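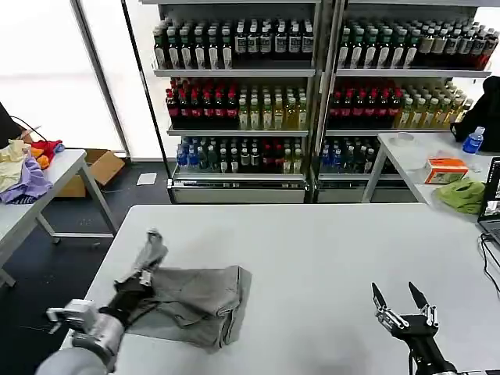
Grey garment on a white table, one gripper closed on the cloth, the other open.

Re: [occ-timing] Offset in Pomare light curves

Tomoyo Nakajima wrote (November 2022):
> Stastura gives me a disappearance 100 ms later than the
> Brarnovness station for the same asteroid event. Both sites
> ran GPS time. Exposure at Pomare was 100 ms, no gaps
> between frames. Is the chord simply wrong, or should I
> shift it by hand before reporting?

Please don't shift it by hand. The difference is exactly one exposure, so I'd check the timestamp convention first. Limo writes end-of-exposure times in the header. Stastura assumes start-of-exposure unless the option is changed under Import, and the setting doesn't carry over between projects.

I re-reduced your Pomare file with the correct option. The drop is at frame 1238, and the chord now agrees with Brarnovness to within the error bars. The reappearance moves by the same amount, so the chord length is unchanged.

Two other points:

The comparison star peaks above 4000 counts on a 12-bit camera, too close to saturation for my liking. Use the fainter one to the south-east.

The aperture is a little wide. It picks up a field star near the end of the run — harmless for timing, but it will bias the depth.

If you've already sent the March report using the same defaults, it will need the same correction. Keep the raw files, and note the convention in the comments field.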